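I have now given the Kvaran gripper two full evenings, and I still don't see what the fuss is for. Omar Chidiac swears by it. Omar also swore by the Jeltum controller, and I have that in a drawer.

The claim is that the new finger shape makes the whole arm easier to drive in tight rooms. So I set up the same simulated dining room I used for the Brilton comparison in December, same table, same clutter on top, and ran 43 grasps per gripper. Default settings, no tuning, 900 steps before a run times out.

Kvaran missed 16. Brilton missed 16. I checked the logs twice, hoping one of them was a typo.

What did differ was how much I could see. From the body view I can plan a reach across the table without much trouble. Switch to the close-up and the fingers eat a big part of the view — fine if you already know where the target is, pretty useless if you are still looking for it.

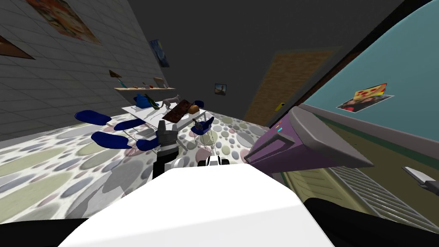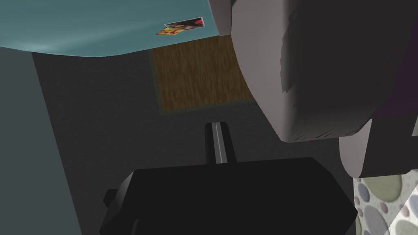 Two views from the simulated dining room, the second one close up on the gripper.

Novine's write-up says the close camera "removes the guesswork." I'd like to know whose guesswork. In 6 of my misses I lost the target on the way in and was steering from memory.

Maybe a different camera mount would help. Maybe the real hardware behaves better than the model, though I've heard that one before and it usually goes the other way. Omar wants me to try again with his settings file. I said I would, but I'm running Brilton with it too — if the file helps both of them, then it's a good settings file and I still have no reason to switch grippers.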